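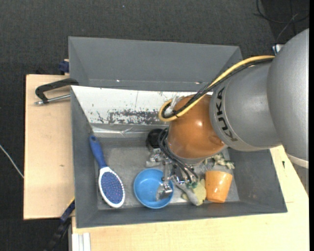 I have spent much of June 2022 writing rules for other people's bins.

The page now runs to two sides and is headed "Picking cell: house rules", which was Gorazd Kadrić's title. Mine was ruder. It covers what may go in a bin, how the bin is held down, what you do before you open the gate, and where your sandwich should be while you do it. The last part got the most comments.

We had rules before, of a sort. They lived in Gorazd's head and in a folder called "safety_final_2", and they agreed with each other most of the time. Then Bernadette Gilmartin came over from the Tredley office for a week and asked, quite mildly, where she could read them. She has worked with big arms for longer than I've had a driving licence. I gave her the folder. She gave it back the same afternoon with 112 comments, 7 of which were the word "who?"

It was a fair question. The old text was full of sentences like "the area should be checked". Checked by whom? A passing owl? Every line in the new one starts with a person: the operator does this, the second person does that. It reads like a very dull play, but you can tell at once when someone has missed their cue.

So, the bits I'd defend in a pub.

**Clamp the bin, every time.** A household bin full of bowls and cups feels as if it ought to stay where you put it. It will, until a finger catches the rim. Then your bin has a new position and your software still believes in the old one. The rule says the operator fits the clamps, then pushes the bin by hand from two sides before leaving the cell. Oskari Nurmi wanted a figure for how hard to push. We settled on "as if you meant it", and Bernadette let it stand, to my lasting surprise.

**Nothing in the bin that you'd mind losing.** Soft toys, hairbrushes, plastic cups: fine. Glass, no. Anything with a battery, no. Anything belonging to your children, no, and I say that as the man who had to go out and find a second identical rabbit.

**Look at the cables before the first run.** Hoses and cables on the outside of an arm get bent at every move, and they complain quietly. The operator runs the arm slowly through its reach and watches the loops, all of them, with the phone in a pocket. Cable ties are allowed. Cable ties holding up other cable ties are a matter for discussion.

**Tape is temporary.** I lost this one, more or less. My draft banned tape inside the cell altogether. Aleksi Pelkonen pointed out that we'd have to stop work until September. The agreed wording is that tape may stay if somebody has written it in the log, with a date for doing the job properly. The log now has a lot of tape in it.

**The gate opens when the arm has stopped, and you take the key with you.** There's no joke for this one. A robot paused between picks looks exactly like a robot that has finished for the day, and it can set off again with no change of expression. If you are inside, the key is in your pocket. If you've left your pocket at home, you aren't going inside.

None of this replaces the proper standards, by the way. We still do the risk assessment, and the guards and stops are still somebody's job with a signature at the bottom. The house rules are for the ordinary hour after lunch, when the paperwork is all in order and a person is about to lean over a bin to rescue a cup.

I did try borrowing from elsewhere first. A friend at Pellico sent me theirs, which was more than 2,000 words before it mentioned a robot. Very thorough on footwear. I took one paragraph from it, the one about handing over between shifts, and we've used it ever since: you say out loud what's odd today. It can be a noise, a sticky clamp or a grip that keeps missing the same thing. The other person says it back. You both feel like airline pilots for a few seconds and then go and get coffee.

Eero Hämäläinen, who joined us last, was asked to read the whole thing cold and mark anything he didn't understand. He marked one line. It was the sandwich rule, and he understood it perfectly well - he just wanted it noted that he disagreed.

It's noted. The sandwich stays outside the gate.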